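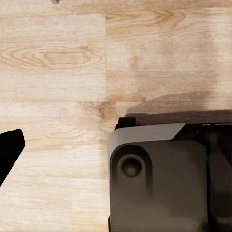
What happens to the people at a packing bench when a robot arm joins them?

Most of them stay at the bench, but their day fills up with setting up, checking and sorting out the odd cases, and there is a good deal less lifting and reaching.

Bench automation at Flendholm

Bench automation at Flendholm refers to the gradual introduction of robot arms at the Getari parts works in Flendholm, where small fittings are sorted, checked and packed for the furniture trade. The works employs 91 people over two shifts. It is often mentioned in local writing on automation for the way its packers took part in the change from the start, and for the lively notice board they kept while it was going on.

Background

Before the arms came in, all packing was done by hand. A packer stood at a waist-high bench, took fittings from a tray, turned each one over to look for burrs and laid it in a divided box. A full box held 200 pieces. The work was quick and skilled — long-serving packers could feel a bad thread with a thumb — but it was hard on wrists and shoulders, and the late shift was always difficult to fill.

Ottavio Gatti, then the shift lead, asked for a trial after seeing a similar bench at the Lindsay works. The trial began one January with a single arm and a two-fingered gripper, placed at the end of the line nearest the stores.

How the work is done

Each task is first tried in a simulator called Cekamik, which runs on a computer in the old drawing office. Packers sit with the programmer and suggest how a part ought to be approached, how wide the fingers should open and where to set it down. Many of the best ideas have come this way! A packer who has handled a bracket for years knows which side it likes to rest on, and that knowledge goes straight into the program.

Once a task runs well on screen it moves to the bench, at slow speed and with a packer beside it. Awkward shapes, mixed trays and anything oily are still packed by hand. The arm takes the plain, repeated jobs, and a person checks a handful from every box.

Changes for staff

The largest change has been in job content. Packers who once did one task all day now move between loading trays, checking, clearing faults and trying out new parts in the simulator. A training course of 60 hours was set up for anyone who wanted it, taken in working time and paid at the normal rate. Carmela Farina, a packer on the early shift, became the first bench trainer and wrote the plain-language handbook that is still used, including its much-loved chapter on dropped washers.

Pay was a sore point for the first year. The bench grade had been written with hand packing in mind, and staff argued that looking after an arm deserved a grade of its own. A new one was agreed the following spring. Some packers missed the steady rhythm and the chat of a full bench, and a few moved to the hand-packing line, which remains open to anyone who prefers it.

Breaks were also rearranged. The arms can run through the tea break, but staff asked for them to be stopped at 10 a.m. so that the room would be quiet, and this has been kept up ever since.

Later development

A second arm was added for hinges, followed by one for cam locks. Work on soft packaging is at the simulator stage, with thin bags proving very tricky to grip. The simulator is open to all staff at lunchtime, and there is usually a queue.

See also: Hand packing; Job rotation; Robot simulation; Shift work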